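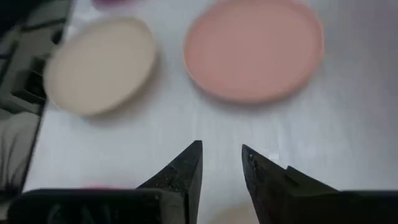 13 Jul 2026

I've been going to the Reltby discussion group for two years now, and last month we finally finished the long report on water use in the Flulelley valley. It runs to 20 chapters. I read most of them twice and skipped the one on pricing.

The main argument is that towns plan for the next five years when the aquifer needs a plan for fifty. I agree with that. What I missed was any word on who pays in the meantime. The farms at the top of the valley can't wait for a regional body to be set up, and the last attempt at one folded after two meetings.

The Mtshali paper, which we read in the spring, was better on this. It's short and a bit dry, but it starts from what households use and works upwards — you can follow the sums.

We argued over whether groups like ours do any good. I think they do a little. A few of us wrote to the council afterwards and got a proper reply, with a map.

In August we start on the Nivesance study, on soil and food prices. I've printed the first half. The library has a copy if anyone local wants to read along.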